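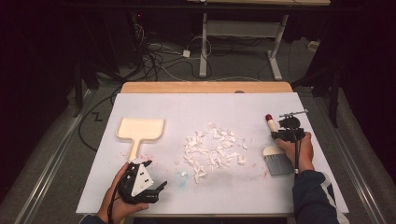
Teemu Miettinen thinks the torn paper ought to be weighed before it goes down on the board and again once it is in the pan, otherwise we are only arguing over what looks clean. I have come round to this. Up to July we went by eye, and the July notes are not much use now.

30 October 2018, Vumgate, bench work on small sweepings.

White board laid over the wooden table again. It is getting scuffed and has smudges that I can't shift with a damp cloth. The seam is still the weak point – fine bits settle along it and have to be lifted out by hand. Would like a board in one piece. Matedholm list one but only in a size that won't go through our door, so I have asked Hyvönen whether they cut to order.

Paper: ordinary white office sheet, torn and crumpled by hand. Bits vary a lot in size, which is what we want, as the even stuff from the cutter slid into the pan far too easily. Tip it out in one heap in the middle. Leave the strays where they land. I had got into the habit of nudging them back towards the heap before starting and that makes the job easier than it should be.

Dustpan: the light wooden one with the flat, squared-off pan. Starts on the left, open edge towards the far side of the table, handle towards us. The short handle is fine on a table but I would not want it for a floor. Front edge needs looking at. If it doesn't sit flush, the smallest flakes go under it, and then you chase them about. Try a light rub with fine paper on the block, grain direction only, and note whether it helps.

Marks on the white surface: pale blue stain in front of the heap, and a patch of small pink and red specks near the dustpan handle. Don't count either against the sweeping score. The stain should go on the board sheet so that it isn't written up as new next time. Try the Kurov cleaner on a corner first.

Weights: use the small scale, tare with the empty tray, write the figure down before touching the heap. Target 30 g per heap. Anything left on the board after the last pass gets weighed as well, however little it is.

Still to do:
Label the paper tub, lid as well as side
Ask Teemu where the spare tray went
Answer from Hyvönen on the board
Rule up a new sheet with columns for before, in pan, left over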